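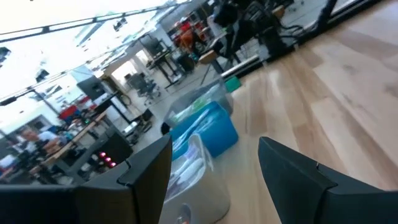

Hubert Borkowska
Contributing writer, materials and household goods

A storage bin is sold by its volume. The number on the label, usually in quarts or liters, is measured by filling the bin to the brim with water or by taking the figure from the mold drawing. Neither method says much about how the bin will behave after four winters in an unheated garage.

Most household bins are made from polypropylene, high-density polyethylene or polystyrene. The three look similar on a shelf and fail in different ways. Polystyrene is clear and stiff, and it cracks at the corners when it is dropped. Polypropylene can be made cloudy or nearly clear, and it survives repeated bending, so it is the usual choice for lids with a molded hinge. Standard grades become brittle near the freezing point of water. Polyethylene stays tough well below that, but it is softer, and a long wall made from it will bow outward under load.

Color matters more than most buyers expect. A pigmented bin blocks part of the ultraviolet light that breaks down the polymer chains. An uncolored one does not, unless a stabilizer has been added to the resin, and the label rarely mentions stabilizers. A clear bin kept by a south-facing window can turn chalky while an opaque one of the same resin beside it stays sound.

Lech Żak spent 12 years as a mold designer at Sobczak, a contract molder that produced housewares for several store brands, before moving to the test bench at Grellden. His work there consists mainly of loading bins with sand and leaving them alone.

"Short tests flatter everything," Żak says. "You put the weight on, you measure the wall, and it passes. Come back in a month and the wall has moved."

The effect is called creep. A plastic under constant load continues to deform slowly, even when the load is far below what would break it. In one Grellden series, stacked bins were held under a constant load for 642 hours. The bottom bins in the stack showed the greatest change at the middle of the long side, where the rim had spread enough that the lid no longer latched. The corners had hardly moved.

Rim design accounts for much of the difference between products of equal wall thickness. A flat rim adds little stiffness. A rim rolled outward and down forms a channel, and the channel resists bending in the same way that a steel gutter does. Ribs on the side walls help as well, although they take up interior space and collect dust. Żak prefers a deep rim with plain walls.

Draft is the other variable. An injection-molded bin has to taper toward the base so that it will release from the mold. A steep taper lets empty bins nest tightly, which lowers shipping cost, but it reduces the floor area. Two bins with the same opening can differ by a full row of paperbacks at the bottom. Buyers fitting bins to a closet shelf should measure the base and the top separately.

Prokimine, which supplies resin to small molders, changed its standard polypropylene grade in February to a copolymer with better impact strength in the cold. The trade-off is clarity. The new grade is hazier, and some of the company's customers have kept the old one for products sold on appearance — desk trays, pantry boxes and the like.

Recycled content complicates the picture. The Dokico line uses 40 percent recycled polypropylene in its dark bins and none in its clear ones. Mixed feedstock carries traces of old pigment, and sorting it well enough for a clear product costs more than the virgin resin. The dark bins are slightly heavier, to make up for wider variation in stiffness from batch to batch.

For paper and other light contents, any of the three resins will do, and the cheapest bin is adequate. For canned goods, tools or books, choose polypropylene or polyethylene with a rolled rim, and keep the stack low. For an unheated space, look for the number 2 in the recycling triangle on the base. It identifies high-density polyethylene. A 5 is polypropylene and a 6 is polystyrene.

Lids should be stored on the bins. A lid left leaning against a wall takes a curve over a summer, and pressing it flat for an afternoon will not take the curve out.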